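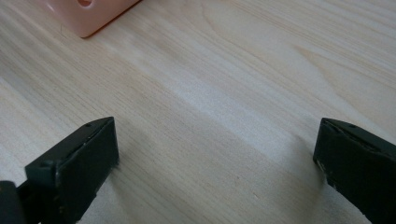

Figure 1. Fingers of the hand-held gripper, open, over the table. Part of a pink plastic object is at upper left.

Nesovthorpe Student Robotics Group
Progress report to the Orneren Fund, second period
Submitted 7/14/19
Prepared by Velimir Petkov, project lead

1. Scope of this report

This report covers work from the start of May to the date above. It follows the headings in the grant letter. Spending is in section 6. The first period report is not repeated, except where a target has changed.

The project has students build hand-held two-finger grippers, record short pick-and-place tasks with them, and use the recordings to train a controller for the bench arm. Students do all the assembly, recording and sorting. Staff check wiring and approve any run of the arm under power.

2. Status against targets

Target 2.1, working hand-held grippers: met. Three units are built and in use. Units A and B share the original finger design. Unit C has the revised hinge described in section 3.

Target 2.2, recorded demonstrations: behind. The plan called for 2000 accepted recordings by the end of this period. That number will not be reached until the fall term. The main loss was in the second half of May, when the recordings from unit B had to be thrown out after the finger travel was found to be logged against the wrong zero point. The students now close the fingers fully at the start of each session and the logging script refuses to start if the reading is off.

Target 2.3, first controller trained on student data: met in reduced form. A controller was trained for one task, moving a plastic part from the left side of the table to a tray. It was tested on the bench arm over two sessions. It finished 71 percent of its attempts. Most failures came on approach, with one finger landing on top of the part. We regard the figure as a baseline only, as the part was always started in the same area of the table.

Target 2.4, written build guide: in draft. See section 5.

3. Hardware

The fingers are black blocks with flat inner faces, screwed to the gripper body. The block shape was kept from the first period. A tapered version was tried on unit C and dropped. It picked up thin parts more easily but let tall parts rotate in the grip, and the students preferred one shape for all units so that recordings could be pooled.

Pad wear is the open hardware issue. Figure 1 shows light flecks and chips along the inner edge of the right finger, and what looks like a thin strip lifting along its top rim. The left finger has scuffs on its edges. Wear of this type matters for two reasons. The pad surface changes how a part slips during closing, and the fingers are in view of the gripper camera for the whole of every recording, so a change in their outline goes into the training data.

Todor Kadrić has taken over finger maintenance. His procedure is as follows. Pads are inspected at the start of each session under the desk lamp. A pad with a lifted edge is replaced on both fingers together. The replacement is entered in the session log with the unit letter, so recordings can be split by pad set later if needed. Two adhesives are under comparison. The contact cement holds better but takes overnight to set, which costs a session if no spare fingers are ready. A spare pair for each unit is on the print queue.

The revised hinge on unit C removed most of the side play. Units A and B will be changed over once the current task is finished, and not in the middle of it.

4. Recording setup

All sessions use the same light wood table. Reflection from the overhead fixture is a known problem. With the blinds open it makes a bright diagonal band across the work area, and the grain nearly disappears inside it. The position tracker depends on surface texture and drifts when the gripper is moved slowly over a washed-out patch. Two fixes were tested. A diffuser sheet on the fixture helped a little. A matte cloth on the table removed the glare but bunched up when parts were dragged, and was withdrawn.

The next test is to turn the table a quarter turn and leave everything else alone. If drift is still above the limit the tracker will be given printed markers at the table corners. We would like to avoid markers, as the final demonstration is supposed to run on an ordinary table.

5. Student work and documentation

Attendance was steady through May and dropped during exams, as planned for. Students rotate between recording, review and bench work. Review is the least popular job and the rotation is now fixed in writing.

The build guide has complete chapters on printing, assembly and calibration. The chapter on fingers and pads is waiting on the adhesive comparison. A reader outside the group will be asked to build one unit from the draft alone before it is released.

6. Spending

Materials are under budget. Motors and bearings from Angelovski arrived complete. The order for pad material from Gedent was short one roll, which has been credited. Printer filament is over its line because of the tapered finger trials, and the difference has been covered from the underspend on fasteners. No transfer between main headings is requested.

7. Next period

Finish the adhesive comparison and issue the finger chapter.
Run the turned-table test and report drift before and after.
Move units A and B to the revised hinge.
Vary the start position of the part and retest the controller.
Submit a revised date for target 2.2.

One decision is needed from the fund. We ask that target 2.2 be moved to the end of the fall term with no change to the total award.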